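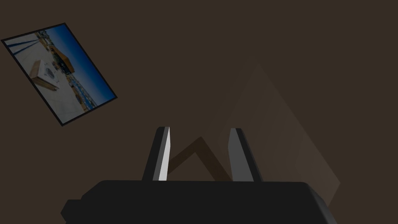
Murali Devadiga had played the lift level so many times that he no longer looked at the screen for the first half of it. He listened instead. There were two clicks when the lift doors closed, then the hum, then the soldier on the left cleared his throat. If the throat came before the hum, the build was broken and he wrote it down.

It had come before the hum all week. He typed it into the tracker as bug 891 and went to make tea.

The studio had the top floor of a building behind the bus station. In September the sun came straight in until six, and everyone kept the blinds down and worked in brown light. Usha Arumugam was in the kitchen eating rice out of a tub with her coat on.

"Are you off?" he said.

"I was off an hour ago. Ilango wants the siege back in."

"I thought the siege was cut."

"It was cut. Now he's shown it to his brother."

Murali filled the kettle. The siege of Kusholm had been the first thing any of them made, before there was a proper office, when the game was still called Kelance and you could only play it on Ilango's machine. It had 200 defenders on a wall and it ran like a slideshow. Usha had written lines for 60 of them. Most of the lines were men asking each other for bread.

"Will the old dialogue still work?" he asked.

"The files are there. I don't know if I can listen to it."

He knew what she meant. Gangadharan Krishnan had voiced the sergeant. He had been their sound man as well, and he had done the lift doors with a filing cabinet and a wet cloth. He had died in the spring, and the sergeant's part had stayed in the folder with everything else.
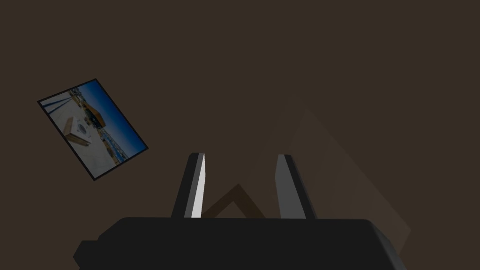 The Last Save
Words by Rajeshwari Suvarna
Short fiction

Ilango Bangera called them in at half past six. He had the siege up on the big monitor and he was standing, so they stood too.

"I'm not asking for the whole wall," he said. "Just the gate. It goes at the end, after the lift. The player comes out and they're back at Kusholm, where the war started."

"Mathur dies in the lift," said Usha.

"Then he doesn't die in the lift."

"Ilango, I've written his death. It's recorded."

"Let me show you," he said, and pressed the key.

The gate was worse than Murali remembered. The snow fell in straight lines and the men had no fingers, only mittens that bent in the wrong place. One of them walked into a cart and went on walking. Then the sergeant came along the wall, and he spoke.

"Who's got the bread?" said Gangadharan's voice. "Come on. I can smell it. Which of you has got the bread?"

Usha sat down on the edge of the desk. The sergeant asked again, because nobody had set a flag to stop him, and he would go on asking every ten seconds until the player moved. Ilango had the controller in his hand and didn't move.

"He did that in one take," said Usha after a while. "I'd told him there was a pause in it and he said there wasn't."

"There isn't," said Ilango.

Murali noticed that the footsteps were coming late. They landed after the boot did, by about the length of a blink. He thought of the throat and the hum in the lift.

"It's the same fault," he said. "Can I have the keyboard?"

He opened the sound folder and scrolled down to the bottom. There was an old plug-in there named Movex, which Gangadharan had put in to hold the speech back until the footsteps had finished. It had been switched off when the siege was cut. Murali switched it on and started the level again.

The snow fell. The boots came down on the wall, each in its place. The sergeant stopped walking, and there was a gap, and then he asked who had the bread.

"So there was a pause," said Usha.

She took her coat off and hung it on the back of a chair. Then she asked Ilango how long the player would have at the gate, and whether Mathur would be carrying anything when he got there.

Murali went back to his desk and closed 891. His tea had gone cold on the kitchen counter and he left it there.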